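### 4.2 Peg and cup trials

The second group of trials used the two-arm station at the Kovley site. Each arm carries a parallel-jaw gripper with black fingers, and the table is covered with a near-black cloth to cut down on glare. We kept the objects few. In the task reported in this section, a light-colored peg has to end up upright in an open square container, and a bowl is left on the table as a distractor. The policy is never told which arm to use. It was trained on 1,000 demonstrations collected by two operators, and no demonstration from the Kovley station was held out for tuning.

We ran 133 trials. The start position of the container was drawn from a grid on the right half of the table, and the peg was handed to the gripper at a random height along its shaft. A trial ended when the gripper had opened and moved clear, or when 53 seconds had passed. Figure 3 shows the chest-height view with the peg held by the right gripper at the opening of the container.

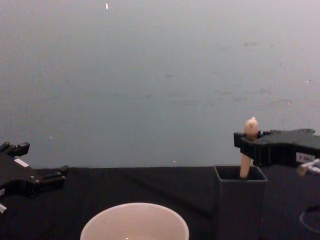
**Figure 3.** Peg and container task. The left gripper is open and holds nothing.

So-ying Hsueh objected to an early draft of this section on the grounds that a time limit hides slow successes, and asked that timeouts be listed apart from drops. "A peg that is still in the fingers has not been lost," she wrote in the margin, "and the Drastari baseline gets punished for being careful." We have followed her suggestion. Of the 133 trials, 17 ended in a timeout with the peg still held, and nine ended in a drop outside the container. The remaining 107 were counted as successes.

Most of the drops came from grasps near the top of the peg, where a small tilt at the fingers becomes a large offset at the lower end. Timeouts had a different pattern. The arm would lower the peg, touch the rim, back off and try again from nearly the same position. Adding the wrist force signal to the policy input shortened these loops but did not remove them. Results with the force signal are given in Section 4.3.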